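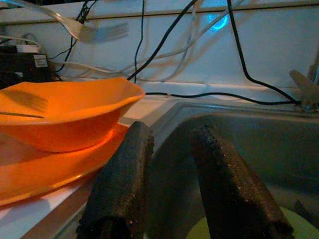
노동경제 입문 강의노트 4 - 최저임금, 수요독점, 파급효과

지난번 이어서. 임금경직성 끝부분 못 한 건 다음 시간 앞에 붙임. 오늘은 최저임금만.

1. 경쟁시장 모형 (복습)

노동수요 우하향, 공급 우상향. 균형임금 w*, 균형고용 L*. 최저임금을 w*보다 위에 걸면 수요량 줄고 공급량 늘고, 차이만큼 실업. 여기까지는 원론에서 다 한 것.

주의할 점. 고용 감소분과 실업은 같은 크기가 아님. 실업 = (새로 들어온 공급) + (줄어든 수요). 작년 답안에서 제일 많이 틀린 부분. 그림 그릴 때 두 구간 따로 표시할 것.

얼마나 줄어드느냐는 수요탄력성 문제. 마셜-힉스 파생수요 법칙 다시 보기:
- 생산물 수요가 탄력적일수록 노동수요도 탄력적
- 다른 요소로 대체 쉬울수록 탄력적
- 다른 요소의 공급이 탄력적일수록 탄력적
- 총비용 중 노동비용 비중 클수록 탄력적 (단, 조건 있음. 생산물 수요탄력성이 대체탄력성보다 클 때만)

마지막 조건 빼먹으면 감점.

2. 수요독점 (monopsony)

고용주가 하나뿐인 동네 생각하면 됨. 강의용 가상 숫자로 Undov라는 읍에 통조림 공장 Plikham 하나만 있다고 놓자. 사람을 더 뽑으려면 임금을 올려야 하는데 기존 직원 임금도 같이 올려야 함(임금차별 불가 가정). 그래서 한계노동비용 MCL이 공급곡선보다 위에 있음.

공급곡선: w = 2 + L
총노동비용: wL = 2L + L²
MCL = 2 + 2L

한계생산가치: VMP = 8 - L

균형조건은 MCL = VMP
2 + 2L = 8 - L → L = 2
임금은 공급곡선에서 읽음: w = 4

VMP는 L=2에서 6인데 임금은 4. 이 격차가 수요독점 착취(피구 용어). 도덕적 의미 아니고 그냥 격차 이름.

경쟁균형이면 2 + L = 8 - L → L = 3, w = 5.

이제 최저임금을 5로 걸면? L=3까지는 한 명 더 뽑아도 한계비용이 그냥 5로 수평. 그래서 VMP = 5 되는 L=3까지 고용. 임금도 오르고 고용도 늘어남. 경쟁모형이랑 결론 반대.

최저임금 6이면 VMP = 6, L = 2. 고용은 원래대로 돌아오고 임금만 높음. 6 넘어가면 그때부터 고용 감소. 즉 효과가 단조적이지 않음. "수요독점이면 최저임금 아무리 올려도 괜찮다"는 틀린 진술. 보고서에 이렇게 쓰지 말 것.

계산 실수 많은 곳: 임금을 MCL에서 읽는 것. 임금은 항상 공급곡선에서!!

3. 현실의 수요독점력

공장 하나짜리 동네는 드물지만 힘의 원천은 다른 데도 많음
- 탐색비용 (다른 일자리 찾는 데 시간 듦)
- 통근거리, 육아시간
- 경업금지 약정
- 직장마다 다른 선호, 동료, 분위기

기업이 직면하는 노동공급 탄력성 ε이라 하면
(VMP - w)/w = 1/ε
ε가 무한대면 경쟁시장, 작을수록 격차 큼. 위 예에서 확인해 보기: L=2, w=4에서 ε = (dL/dw)(w/L) = 1 × 4/2 = 2. 1/ε = 0.5. (6-4)/4 = 0.5. 맞음.

4. 파급효과 (spillover)

최저임금 바로 위에 있던 사람들 임금도 같이 오르나? 보통 오름. 이유는 여러가지 말함. 사내 임금서열 유지, 숙련직과의 대체, 이직 방지 등. 위로 갈수록 효과 약해짐.

사례자료: Iler 지역 소매업 설문 (Setareh Mirzaei 작성, 수업용으로 공유받음). 응답 사업장 400곳. 인상 직후 조정 방식 복수응답. 가격 인상, 근로시간 축소, 신규채용 연기 순으로 많았고 해고는 제일 적음. 다만 자기보고라 그대로 믿으면 안됨. 폐업한 가게는 응답 자체가 없음 → 생존편의. 토론 때 이 얘기 꼭 나와야 함.

인원수만 보면 조정을 놓침. 머릿수 그대로인데 주당 시간이 줄었으면 노동투입은 감소한 것. 고용 변수 정의부터 확인하는 습관 들이기.

5. 실증방법 메모

이중차분(DiD). 인상한 지역 T, 안 한 지역 C.
효과 = (T후 - T전) - (C후 - C전)

핵심가정은 평행추세. 인상 없었으면 둘이 같이 움직였을 것이라는 가정. 직접 검증은 불가능하고 사전추세로 간접 점검만 함. 사전추세가 비슷해도 가정이 증명된 건 아님.

문제 되는 경우
- 호황인 지역이 먼저 올렸을 때 (정책 내생성)
- 노동자나 가게가 경계 넘어 옮겨갈 때. C가 오염됨
- 발표시점과 시행시점이 다를 때. 기업이 미리 조정
- 지역별 시행시기가 제각각일 때. 이원고정효과 추정치 해석 어려움, 대학원 가서 배우면 됨

집계구간도 중요. 단기 효과와 장기 효과 다를수 있음. 설비 교체에는 시간이 걸리니까 장기 수요탄력성이 더 큼.

6. 실질임금과 연동

명목 최저임금 고정이면 물가 오를 때 실질가치 저절로 하락. 물가연동 vs 평균임금 연동 vs 매년 심의. 각각 장단점 한 줄씩 생각해 올것. 물가연동은 구매력 유지, 대신 생산성 증가분 반영 안 됨. 평균임금 연동은 분배 쪽은 챙기지만 불황 때 실질치가 어디로 갈지 애매.

그리고 최저임금은 빈곤정책으로는 조준이 부정확함. 저임금 노동자가 꼭 저소득 가구에 있는 게 아님. 가구소득 기준인 근로장려금과 비교. 반대로 장려금은 일부가 고용주한테 새어나감(공급 증가 → 세전임금 하락). 둘을 같이 쓰자는 논거가 여기서 나옴. 최저임금이 바닥을 잡아줌.

읽을거리
Erasto Mwaipopo 강의록 「지방 노동시장의 임금결정」 2장, 8장. 8장 부록 수식은 건너뛰어도 됨. 11월 세미나 때 쓴 Org 자료집은 게시판에 다시 올려둠, 표 번호 밀려있으니 제목 보고 찾기.

과제
(가) 위 Plikham 예에서 VMP = 11 - L로 바뀌면 균형 L, w 구하고 고용을 최대로 만드는 최저임금 계산.
(나) 경쟁모형에서 노동공급이 완전비탄력적일 때 최저임금의 고용효과와 실업. 그림 필수.
(다) Iler 설문의 표본 문제 한 가지 골라 추정치가 어느 방향으로 치우치는지 반 쪽 이내.

손으로 써도 되는데 알아볼수 있게. 제출 마감 4/7/23, 수업 시작 전까지 과사무실 함.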